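Brelholm Wool Underblanket, Double

Item 1446

We have been selling the Brelholm underblanket long enough that a good many of you are on your second one, and a few of you have written to ask whether anything changed. Very little has! It's still a thick wool pad that goes under your bottom sheet, with a cotton backing and a wide elastic strap at each corner. The only real difference is the strap, which is longer now because so many mattresses have gotten deeper.

If you've never slept on wool, it takes a night or two to get used to. It's springy at first and then it settles under your hips and shoulders, and people who run warm tell us they like it just as well in July as they do in December.

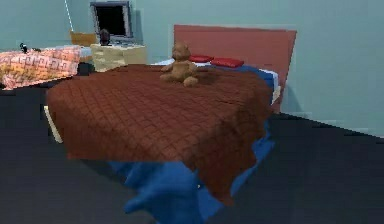 Shipping weight is 7 pounds, and it comes rolled in a cloth bag that you'll want to keep for storage. Let it lie flat for an afternoon before you put it on the bed (the wool needs to loosen up after being rolled). There's a faint sheepy smell when it's new. Open a window and it goes away on its own.

For washing, please use cold water and a gentle wool soap, then dry it flat. Annelore Schmieder, who answers our mail, has heard from customers whose pads went through a hot dryer and came out sized for a crib, and she can't do much for them except be kind about it.
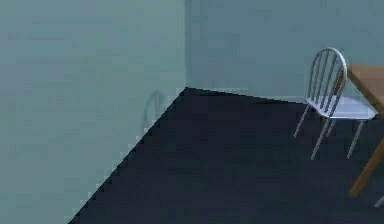

Wool does like some air, so once a season pull the pad off and hang it over a railing or a couple of chairs for the day. While it's off, sweep under the bed and wipe down the floor. A dark floor shows every bit of lint, and a new pad will shed a little in its first weeks. After that the shedding tapers off and a quick shake outdoors is plenty.

Fits mattresses up to 16 inches deep. Color: natural.
Price: $157, straps included. Orders over $200 ship free.
Replacement straps are sold in sets of four. Write to Annelore with your mattress depth and she'll send the right ones.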